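Les corbeilles, les assiettes et l'égouttoir

Depuis mon arrivée en France j'ai une petite manie, je range la vaisselle avant de commencer n'importe quoi. Chez mes parents on essuyait tout à la main et on mettait tout de suite dans l'armoire. L'égouttoir, je l'ai connu tard, à 2131 kilomètres de chez eux, et je crois que je l'utilise encore comme une étrangère : avec trop de respect.

En décembre j'ai décidé de revoir tout ce qui traîne autour de l'évier. Je voulais écrire ce billet plus tôt, mais il me manquait des mots (par exemple j'ai cherché longtemps comment on dit le bord épais d'une corbeille, et mon dictionnaire me proposait « lisière », ce qui ne me semble pas juste).

La corbeille jaune

Je commence par elle parce que c'est elle que j'aime le plus. Elle est tressée, avec un bord torsadé assez gros, et quand la lumière tombe dessus le jaune devient presque orange. Je l'ai payée 170 couronnes dans un magasin qui s'appelle Steinarsdóttir, pendant un voyage, et la dame l'a emballée dans trois feuilles de journal. Pour la nettoyer je prends une brosse à dents sèche et je suis le sens des brins. Il ne faut pas la laisser tremper, j'ai perdu une autre corbeille de cette façon.
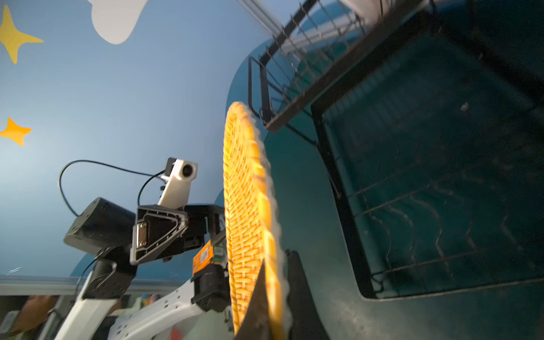

L'égouttoir et ce qu'on met dedans

Il est noir, en fil métallique, et il tient une rangée d'assiettes debout. Mon amie Hanne Bergmann, qui m'a appris la moitié de mon français de cuisine, met toujours les grandes assiettes au fond et les bols devant. Moi je fais par famille : les blanches avec les blanches, la verte pâle toute seule au bout. Elle trouve cela peu pratique. Je réponds que l'on voit mieux ce qui manque.

Il y a aussi la question des assiettes à fleurs. Elles sont blanches, avec des petits brins bruns et verts, et je les prends une par une, par le bord, jamais en pile. J'ai ébréché la première en voulant aller vite, un soir où j'avais des invités et pas assez de place.
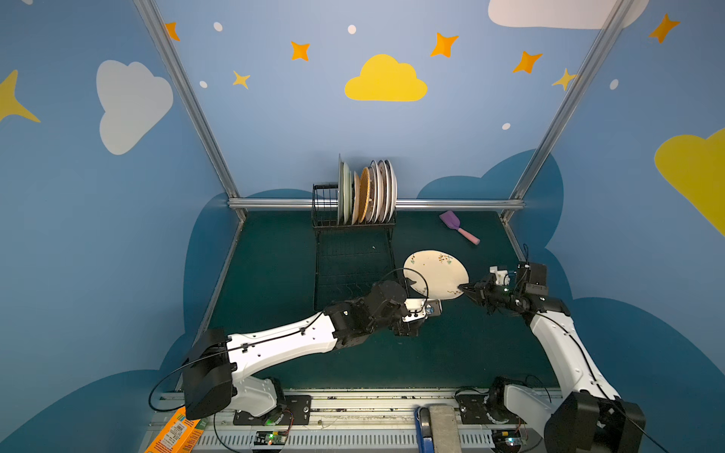

Pour le calcaire, j'ai essayé beaucoup de choses. Le produit Nanent sent trop fort pour moi. Le vinaigre blanc va bien, je le coupe avec de l'eau tiède, je laisse agir le temps d'un café et je rince deux fois. Sur les décors peints je n'insiste pas, je passe seulement l'éponge du côté doux.

Les ustensiles, je les pose à côté et non dans le panier du rack. Ma spatule violette à manche rose n'a pas encore trouvé sa place. Hanne voudrait la suspendre à un crochet. Je n'ai pas envie de percer le mur pour une spatule - mais je dis cela chaque année, et chaque année je la cherche.

Le grand plateau rond

Le plateau est l'objet difficile. Il est sombre et brillant, avec un bord mince couleur bronze, et chaque trace de doigt s'y voit. Il vient de chez Honanier, une brocante où je vais surtout pour regarder. Couché, il prend toute la place. Debout sur la tranche, à côté de l'égouttoir, il se fait presque oublier.

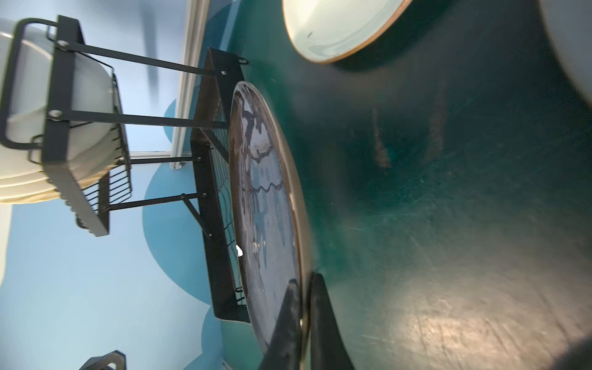

J'utilise un chiffon à peine humide, puis un deuxième bien sec, en petits cercles. Une lectrice m'avait conseillé la cire Jarkik et j'ai essayé sur un coin de l'envers. Le résultat est joli, mais le chiffon colle un peu ensuite, alors j'attends avant de faire le reste.

Si vous savez comment s'appelle vraiment le bord d'une corbeille, écrivez-le-moi dans les commentaires, je corrigerai le texte.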